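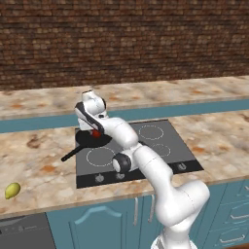
Render: Grodside

October 13, 2022
Skimmer bench, unit 2 from the Plellum fuel stop

Second overlay from the same site. The first came in back in June and is still in the locker. Seal on the bag intact, number matches the intake sheet. Photographed both sides before opening.

Shell is resin, sanded by hand along the lower lip. Same tool marks as the June unit, but the read head sits further back and the wiring is neater. Battery at 0 V on arrival. Did not charge it. Lifted the flash chip with hot air and read it on the Doder reader — first pass gave checksum errors in the last block, second and third passes matched each other. Working from the third.

Dump holds 473 records. After removing repeat swipes, 152 distinct card numbers. No PINs stored. Either there was a separate camera or they were only after credit cards. No clock on the board, so no times per swipe. Order only.

Firmware string does not match June. Baud rate does.

Bluetooth module is a generic part with the label ground off. Range on the bench with a donor supply was up to 30 feet through the pump door panel. Tsuchiya supply is drifting again; use the other one until it is recalibrated.

To do: hash the third read and log it, send card list to the bank contact, compare lip marks under the scope. Do not clean the adhesive — prints has not had it yet.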